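Hodska Cider Week

Hodska Cider Week is an annual festival of cider and perry held in the town of Hodska and the surrounding orchard district. It takes place in May, when the apple trees are usually in bloom, and consists of tastings, orchard walks, pub events and a judged competition for local producers. The event is run by the Hodska Cider Association, a nonprofit body whose members include growers, cider makers and licensed premises.

Background

Cider has been made in the Hodska district for as long as local farm records have been kept, mainly for household use and as part payment for seasonal labor. Commercial production was limited until the Papadakis orchard began selling bottled cider to inns along the Gostholm road. Several neighboring farms followed, and a shared press was set up at Mandow, a village on the south side of the valley. The press allowed small growers to have their fruit milled and fermented without buying equipment of their own.

A fall in orchard acreage led the growers to look for ways of reaching customers directly. The first festival was proposed by Lefteris Raptis, then manager of the Mandow press, and was held over a single weekend with seven producers taking part. It was later extended to a full week — a change opposed at first by some publicans, who were concerned about staffing on weeknights.
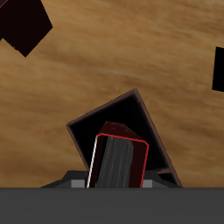 Computer rendering of a dark, square object on a wood-grain surface.

Organization

The festival is planned by a director appointed for a two-year term. Styliani Gkikas has held the post since January 3, 2022, when she succeeded Koen Wuyts. Under Wuyts, the association introduced a common ticket that admits the holder to all daytime tastings, replacing the separate charges set by each venue. Evening events continue to be ticketed by the premises that host them.

Participating producers must press their fruit within the district or at the Mandow press, and at least 86 percent of the juice in any cider entered must come from fresh apples or pears. Ciders made wholly from concentrate are not accepted. Fruit wines may be poured at the opening reception but are not listed in the official program.

Events

The week begins with a reception at the Gostholm corn exchange, at which the previous year's winning ciders are served. Orchard walks follow on each of the next four days. These are led by growers and cover pruning, grafting and the identification of older apple varieties. Numbers are limited on the steeper sites, and dogs are not admitted while livestock are grazing beneath the trees.

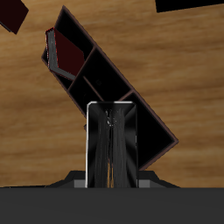
Pubs and restaurants in the town offer set menus in which each course is matched with a cider. Dry, still ciders are generally served with pork and hard cheeses, while sweeter perries accompany desserts. A cooking demonstration is held in the market hall, and recipes from past years have been collected in a booklet sold by the association.

The closing event is an open-air tasting at Mandow. In its most recent form it featured 184 ciders and perries from roughly nine parishes, poured in small measures from numbered casks and bottles. A shuttle bus runs between Mandow and Hodska until one hour after closing, and visitors are asked to use it, as there is no public parking near the press.

Competition

Judging takes place in private on the day before the closing tasting. Entries are assessed without labels in four classes: dry, medium, sweet and perry. Judges award marks for aroma, flavor, balance and finish, and the highest-scoring entry overall receives the Raptis Cup. The Papadakis orchard has won the cup more often than any other producer, mostly with single-variety dry ciders.
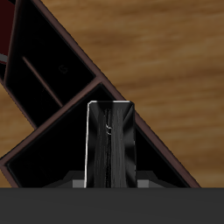 A separate prize for first-time entrants was added at the suggestion of Stavros Fragkou, a grower who argued that small makers were discouraged from competing against established houses. Its winner receives free use of the Mandow press for one day in the following season. Bottle-fermented ciders are judged within the four existing classes, although the association has considered giving them a class of their own.

Reception

The festival is regarded as one of the main sources of spring trade for inns in the district. Michalis Tzanetos, a food writer from Gostholm, has praised the orchard walks and the range of perries but has criticized the closing tasting as overcrowded. The association responded by dividing the day into two sessions — afternoon and evening — with a short interval between them. Residents of Mandow receive free admission to the afternoon session.

See also

Mandow press
Perry
List of cider festivals
Gostholm corn exchange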